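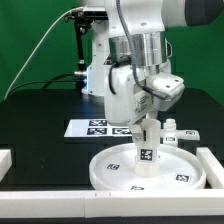
Fiducial markers are small printed patterns, most often black-and-white squares, fixed to an object so that its position and the way it is turned can be worked out from a picture. They are old friends of surveyors and printers, who have long used simpler crosses and dots, and they are now a common sight on model furniture, plastic parts and the sheets laid out beside them.

A square marker usually has a solid black border with a pattern of white cells inside. Each pattern stands for a number, and a family of them may hold 50 different patterns or well over 1,000. A pale margin is left all round – it looks like wasted paper, but the border is hard to find without it. 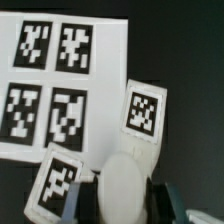
Kumudini Mollah advises printing on matt paper and measuring every square afterwards, as home printers are fond of shrinking a page without saying so.

Sheets are generally kept flat, and several markers may share one sheet, so that if some are hidden the rest can still be read.

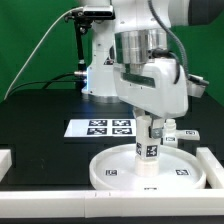
Blocks and other solid parts often carry a marker on more than one face, which helps when they are turned or half covered. Rounded parts are more awkward, and it is kinder to the pattern to find a flat spot for it, however small.

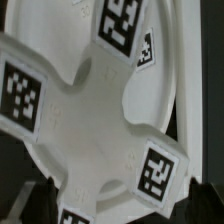
Cross-shaped white part with markers on its arms

Last updated: May 24, 2025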